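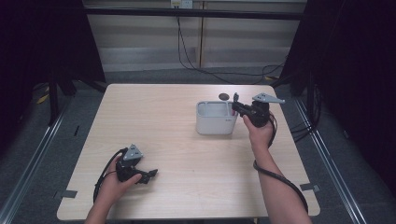
Shahzad Minhas 写道：

桌上那个白盒子，我觉得可以撤掉了。当初放它是为了收零碎东西，结果大家把它当成了“以后再说”的地方。上个月我翻过一次，底下有断掉的扎带、没有盖子的笔帽、一枚不知道配哪里的螺母，还有一张过期的停车票。东西进去容易，出来很难。另外，桌子下沿两边的灰胶带也该揭了，时间长了一定会留胶。我建议改成墙边放一个带抽屉的小柜，桌面什么都不留。浅色桌面脏了很显眼，盒子底下那一块我担心以后颜色会和别处不一样。请大家说说看法。

Shahzad，各位：

我按顺序回。先说结论：盒子我主张留，胶带可以揭，但要挑个时候揭，抽屉柜我不赞成。

一、盒子

你说的问题确实有。我把盒子倒出来看过，情况和你写的差不多，停车票是我的，已经扔了。不过我认为问题出在没有人定期倒，盒子本身没有毛病。敞口、圆角、白色，里面有什么站在桌边就能看见。换成抽屉以后，同样的笔帽和螺母还会进去，只是看不到了。Lodhi 那边的房间以前就用抽屉柜，搬走的时候最下面一层拉不开，最后是从背板拆的，里面的电池漏了液，把一叠说明书粘成了一块。

我的办法是把它当成“当天的盒子”。当天做事的时候，手边拿起来又不知道往哪儿放的小东西，先放进去，收工的时候倒空。倒空是指把东西逐件送回原处，整盒端到架子上去不算。没有原处的东西，放到架子第二层的 Nemis 托盘里，贴一张纸条写上月份。4 周之后还没有人认领，就由当时值日的人处理，不用再来列表里问。

盒子的位置，我希望固定在桌子里侧，不要放在靠人坐的这一边。靠外放的时候，袖子容易带到它，我自己碰翻过两次。也不要贴着桌边放，盒底要全部落在桌面上。

有人私下问过我要不要加盖子。我不建议加。加了盖子之后，盖子上面就会开始放东西，这个在 Prastness 的旧房间已经试过了，后来盖子丢了，反而好用一些。

二、桌面

浅色木纹的桌面我是喜欢的，找小东西比深色桌面快得多，掉一颗黑色螺丝一眼就看到。缺点你也提了，脏了显眼。我这几个月擦下来，记一下做法，省得每个人重新试一遍：

先干擦，再湿擦。灰和碎屑不先扫掉，湿布一推就成了泥，嵌在桌沿和接缝里。扫的时候用软毛刷，往一个方向扫，下面用簸箕接着。

湿擦只用拧干的布，水里加一点点洗洁精就够了，擦完再用清水布过一遍。不要用酒精大面积擦。酒精只用来对付记号笔的印子，用棉签点，点完马上擦干。

去污海绵（白色那种，要蘸水用的）请不要用在桌面上。它其实是在磨表面，磨过的地方迎着光看会发亮或者发雾，和旁边不一样，而且没有办法恢复。

杯子放在架子上。咖啡圈不难擦，可是纸张放上去会沾湿，上次 Grustix 的送货单就是这么糊掉的，后来对不上数，打了几个电话才弄清楚。

顺着木纹擦还是横着擦，我看没有区别。关键是最后一遍布要干净。布脏了还在擦，等于把脏东西摊匀，当时看不出来，干了以后会有一道一道的水痕。

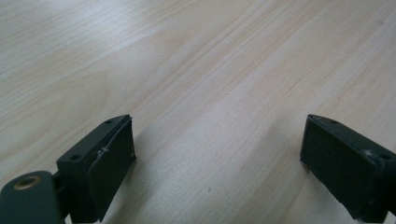
检查有没有擦干净，不要站在正上方看。蹲下来，让视线接近桌面，朝亮的那一头看，水痕、指印和残胶都会显出来。木纹本身有深有浅，还有些小结疤和小黑点，那些是花纹，不用去抠。我第一次值日的时候对着一个结疤擦了很久，还以为是胶。分辨的方法很简单，用指甲背轻轻划一下，有凸起的是脏东西，平的就是花纹。

关于你担心的颜色差别，我把盒子挪开，和旁边比过，目前看不出来。以后每次收工倒盒子，顺便把下面擦一下，问题应该不大。如果哪天真的看出来了，我们再谈盒子的去留，我不会坚持。

三、胶带

灰胶带在下沿左右各有一段，我同意不要长期贴着。但是请不要随手一撕。我在另外一张旧桌子上撕过，胶带起来了，胶留在下面，后来粘了一层灰，变成黑边，比胶带难看得多。

建议这样做：用吹风机的中档，离开一点距离，沿着胶带慢慢吹，吹到摸着温热就停，不要烫手。然后从一个角掀起来，往回折，贴着桌面慢慢拉，不要往上提。拉不动就再吹一会儿。残胶用食用油浸一下，等几分钟，用塑料卡片刮，最后用洗洁精水把油擦掉。金属刮刀请收好，不要拿来刮桌子。

如果揭掉之后还需要在桌上做记号，请用美纹纸，收工就揭。工具架上有一卷 50 毫米宽的，嫌宽可以对半裁开。做记号的人自己负责揭，不要留给下一个人。

揭胶带这件事我可以做，需要一个人帮忙拿吹风机。12月我都在，上午比较方便，最好在 9 点以前，那时候房间里人少。

四、抽屉柜

我不赞成的理由前面写了一部分，再补充两点。墙边有插座，上面的线一直垂到地面，柜子如果放在那里，每次插拔都要把它挪开。再就是价钱，Shahzad 转来的那张报价单我看过，运费没有算进去。

真要添东西的话，我宁可添一把好一点的软毛刷和几块抹布。现在的刷子掉毛，扫完还要再捡一遍毛。抹布请买浅色的，脏了看得出来，大家才会去洗。湿抹布用完搭在水槽边的杆子上，不要团起来放进盒子，上次团着放了一个周末，味道很大。

五、收工顺序

我拟了一个顺序，贴出来请大家改。同意的话我打印一张放在门边：

桌上的工具和线材归位，线要理顺了再收，不要硬绕。
倒空白盒子，东西送回原处，没有原处的进托盘、写纸条。
软毛刷扫桌面，碎屑倒掉。
湿布一遍，清水布一遍，有水痕再用干布收一遍。
盒子里面也擦一下，放回里侧。
看一眼桌下和帘子边上有没有掉的东西。
抹布洗好挂起来。

全部做完用不了多久，平时盒子里东西少的话更快。两个人一起做的时候，一个人管盒子，一个人管桌面，别同时擦，容易互相碍手。

还有一件小事。托盘里现在有一把小钥匙，穿着绿色的绳子，放了有一阵了。还有一个眼镜盒，里面是空的。请各位想一想是不是自己的，是的话直接拿走，把纸条一起撕掉就行。

对上面的顺序有意见的，请直接回复到列表，不要单独发给我，不然我还得再转一次。Shahzad，如果你还是觉得盒子应该撤，也请写出来，我们可以先按“当天的盒子”试 4 周，到时候再看盒底还有没有东西。

Nighat Khattak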